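The Slow Return of the Village Bakery

On the road into Stesenach, population 2,000, you smell the bread before you see the church. The bakery closed when its last owner retired, and for years people drove 40 minutes to Flekari and came home with a bag of rolls already going stale – or else they gave up and ate crackers.

What brought it back was a lunch. A few families got to talking over soup one February, and by dessert they had promised each other to buy shares at 200 dollars apiece. The old oven still worked, bless it, once the flue had been cleared and the door rehung. 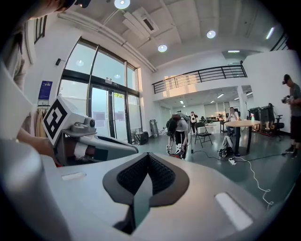
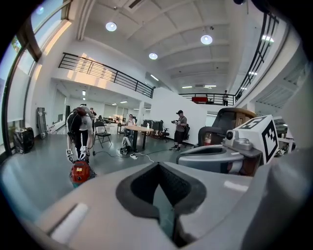
A reader in Tisport wrote in after our last piece on small-town shops to say that her own bakery lasted just one winter, and that she still blames the opening hours. Nobody with a job, she wrote, can buy a loaf at ten in the morning.

Stesenach seems to have taken that to heart. The doors open at 5, the rye is usually first out, and there is coffee in a big dented pot for anyone who wants to stand around and chat. I stood around quite a while myself – the seeded loaf needs time to cool, and they won't slice it warm, however nicely you ask.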